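Irnance Home Forum > Floors and Hard Surfaces > Nerow stone sealer, has anyone had it do anything at all?

Started January 24, 2019
Views: 507

pantry_moth
Before I part with any money. We have taken on a ground-floor place in Prirkis with marble floors all the way through, and the man who came to quote for a bit of plastering took one look and said we must get it sealed with Nerow or it would be ruined by spring. He happened to have a leaflet for it in the van. The price is £200 for the kit, which is the sealer, a bottle of their own cleaner and a pad that looks to me like any other pad.

The leaflet says the sealer "bonds with the heart of the stone" and stops stains, scratches, dulling and damp. I have never met a product that did four things. My mother had marble in her hall for most of her life and she put nothing on it except a wrung-out mop.

So has anybody used it, and could you tell afterwards?

kettlewick
Used it in my kitchen. Very pleased. Water beads up nicely and the shine is lovely. Two coats, leave overnight, keep the dog out.

pantry_moth
Thanks. Did water bead before you put it on, though? And was it shiny before?

kettlewick
Well I didn't test it before. It was shiny but it's shinier now.

dripstone
Water beading on polished marble proves very little. Polished marble is quite tight stone already. Put a spoonful of water down on a bare patch, leave it while you have a cup of tea, wipe it up and see if the stone has gone darker. If it hasn't, water isn't getting in, and a sealer has very little to do.

And no sealer of this type will stop etching, whatever the leaflet says. Etching is what lemon juice, vinegar, wine and some bathroom cleaners do. They eat the surface and leave a dull mark. It isn't a stain, so keeping liquid out of the stone makes no difference, the damage is on top. Most people who say their marble is "stained" have etched it.

As for scratches, sealer soaks in. It can't protect you from a chair leg.

Borrowdown
I'd be a bit more generous than that. I laid floors for years and a decent sealer does buy you time with oil. Cooking oil on bare marble can leave a dark patch that is a pig to draw out. In a kitchen I would seal. In a bedroom I wouldn't bother.

Not Nerow though. I've nothing against it except the price. The Hadgu one does the same job for a lot less and comes in a tin you can close again.

dripstone
You say it does the same job, but have you had them side by side? I'm not being awkward, I would like to know. Every time this comes up people recommend the one they happened to buy.

Borrowdown
Not on the same floor, no. I used Nerow when the customer asked for it and Hadgu when they didn't. Never had anyone ring me up about either.

dripstone
Which is also what would happen if neither did anything.

Borrowdown
Fair enough, but then you'd have to explain the oil.

larch_and_lime
Pantry_moth, what sort of marble is it? Large slabs, tiles, or the broken-up kind? It makes a difference. With slabs there's hardly any joint to think about. With the broken-up kind there are joints everywhere, and the joints nearly always go before the stone does. Also what colour. Dark floors show etching far worse than pale ones.

pantry_moth
Pale, and the broken-up kind. I would call it crazy paving but polished. See below.

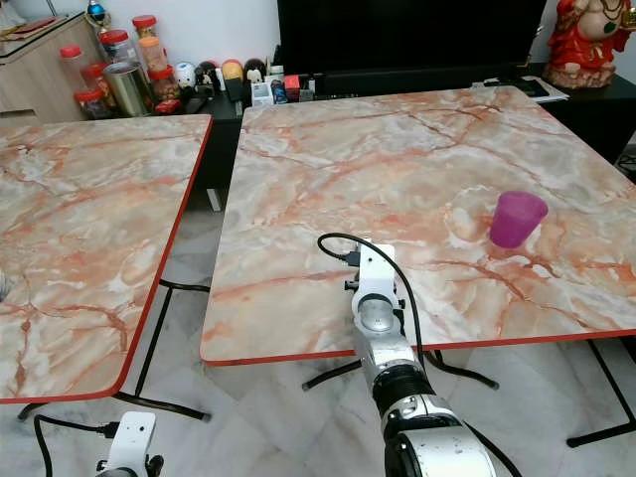
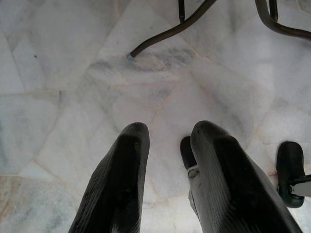
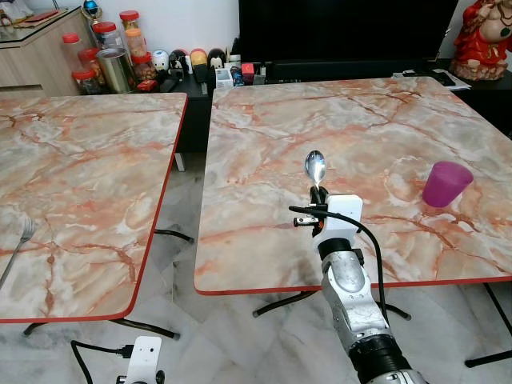
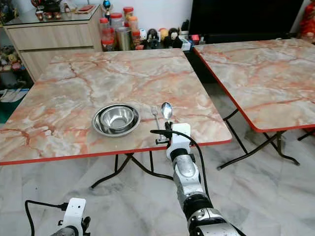

Second one is the floor, the other three have the tables in.

larch_and_lime
That's helpful, thank you. Irregular pieces with thin joints, and pale grey veining, so the odd dull patch shouldn't shout at you. My aunt's flat had a floor along those lines and she was always told it was made of offcuts. Lovely thing to walk on in summer and horrible in January.

I'd spend nothing on the stone until you have been over the joints. Get down on your hands and knees with a torch held low and go along them with a fingernail. If anything crumbles or lifts, that wants sorting before you put any liquid product near it. Sealing over loose filler just makes it harder to get the new stuff to take.

pantry_moth
I can do that. The plasterer didn't mention joints once, and neither does the leaflet.

kettlewick
Are the table tops real marble? I love the pink with the red trim. You could seal those at the same time and get your money's worth out of the kit!

pantry_moth
I have my doubts. They came with the place and all I'll swear to is that they have a marble pattern. I'm not sealing them until I know what they're made of.

dripstone
Quite right. If the top is a printed surface, a sealer for stone has nowhere to go. It will sit there and dry into a sticky smear and you'll spend an afternoon getting it off. Easiest check is to look underneath, or at any chip on the edge. If the veins stop at the surface, it's a pattern. You can also lay your palm flat on it first thing in the morning. Stone feels properly cold for a good long while.

Borrowdown
Cold isn't much of a test in an unheated room, everything is cold. Look at the underside.

dripstone
Agreed, look at the underside.

Oswestry_owl
Coming at this from the other direction. I let out a flat with marble floors and the agent insisted on Nerow before he would put it on his books. I paid up, grumbling. Then I left the box room unsealed, partly out of spite and partly to see what happened. It has been 11 years. Same mop, same soap, same sort of tenants. The box room looks the best of the lot.

kettlewick
But nobody walks about in a box room.

Oswestry_owl
One of them had his desk in there, but yes, I grant you it gets fewer feet. I don't claim it's science. I only say that if the sealer were half as good as the leaflet says, I'd expect to see a line at the doorway, and there isn't one.

Borrowdown
You're meant to redo it every so often. Sealer from that long ago is long gone. You're comparing bare marble with bare marble.

Oswestry_owl
The agent's leaflet said "lifetime protection".

Borrowdown
Ah. Then you have a point about the leaflet.

mopbucket
Can I put in a word about the cleaner that comes in the kit, as I think it matters more than the sealer. I wrote to Nerow and asked what was in it. I got back a friendly letter telling me it was "balanced for stone" and a voucher. I wrote again asking if it was acidic, yes or no, and got another voucher. I use a small drop of plain washing-up liquid in a bucket of warm water, then a second bucket with nothing in it, then a dry towel pushed about with my feet. The towel is the part people skip. Most of what they call dullness on a polished floor is dried-on soap.

larch_and_lime
Seconded on the towel. And change the water before it goes grey.

kettlewick
I like the cleaner, it smells of pears.

mopbucket
I'm sure it does, but the floor can't smell it.

pantry_moth
Right, an update. I did the spoonful of water in the kitchen end and by the back door, and went away for a cup of tea. By the back door nothing, wiped up and you couldn't find the place. In the kitchen there was a faint dark patch on one piece which went off after a while. The neighbouring piece showed nothing at all, so I suppose they don't all drink the same.

Joints are sound as far as I've got, apart from a short run near the sink where the filler comes away under my nail.

dripstone
Then you've found where to spend your money. Have the joint near the sink made good, and once it has had time to dry put a modest sealer on the kitchen end only. Try it on one piece in a corner first and look at it in daylight. Some of them darken pale stone and you won't get that back easily.

Borrowdown
Amazing, I agree with all of that. Tin of Hadgu, soft cloth, wipe off every bit of the excess before it dries. If you leave it to puddle, that's when you get a haze.

pantry_moth
I'll get the joint done and think about the tin. I still want to see somebody seal half a floor and leave the other half before I believe much of it – but the oil argument is fair and we do fry a lot.

The plasterer rang this morning to ask if I'd decided about the kit. He can do it for less if I take two.

mopbucket
Ask him what's in the cleaner.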